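## 7.4 Recovery after a contact stop (pusher tool)

Applies to the Pevinia bench cell with the rod tool fitted and Killia controller software. For stops caused by the guard or the emergency button, see 7.2.

A contact stop occurs when the side load on the rod exceeds the set limit during a push. The controller holds the arm in position, the status lamp turns amber and fault K-5 is written to the log. The usual causes are:

- a block jammed against another block or against a fixing
- the rod tip set too low, so that it drags on the board
- the tool clamp slipping on the wrist, which changes the tip height without the controller registering it

The third cause is the most serious. A slipped tool will pass the start-up check, and the next downward move may drive the rod into the board at full travel speed.

**CAUTION:** The arm remains powered during a contact stop. Do not reach between the rod and the board until step 3 is complete.

### Procedure

1. Do not press Resume. Note the fault number and the load value on the Killia screen.
2. Set the mode key to MANUAL and limit the speed to 5 per cent.
3. Raise the arm 100 mm using the Z+ key. If it does not move, press the emergency button and go to 7.6.
4. Press the emergency button. Confirm that the drive lamp is off.
5. Check the rod for bending and the tip for flat spots. Replace a bent rod. Do not straighten it.
6. Hold the tool bracket and try to turn it by hand. Any movement means the clamp has slipped. Slacken the clamp screws, seat the bracket against the wrist shoulder and tighten the screws evenly.
7. Check that the board does not shift on the table when pushed from each side. Tighten the board bolts if it does.
8. Remove any block that is split or has a raised edge.
9. Release the emergency button, reset the drives and run TOOL HEIGHT from the Cesach menu. This step is required even if the clamp was found tight.
10. Run one test push on a single block at 5 per cent speed, with no other block in its path.

Note: TOOL HEIGHT overwrites the stored value. Write the old value in the cell log first. A large difference between the two is the only record that the clamp has moved.

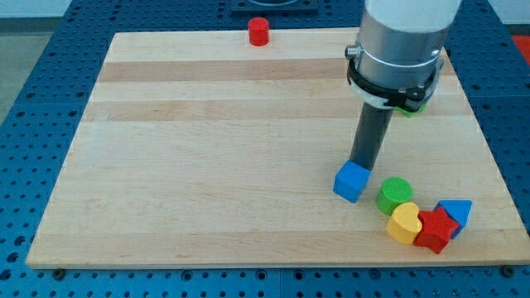
**Why does fault K-5 come back straight after a reset?**
The load reading was not zeroed with the rod clear of all surfaces. Raise the arm, select ZERO LOAD, wait for the value to settle and reset again.

### Load limit

The factory limit is 70 N. It may be lowered for light blocks. Do not raise it to clear repeated stops: at 200 N the rod can bend before the controller responds, and the bracket screws may be damaged.

If three contact stops occur in one shift, take the cell out of use and report it to Jolán Erdős at the Pap workshop. Include the log file, the old and new tool heights and the program name. Leave the tool fitted until the report has been answered.

Section revised 16 June 2024. Steps 6 and 9 replace the earlier visual check of the clamp.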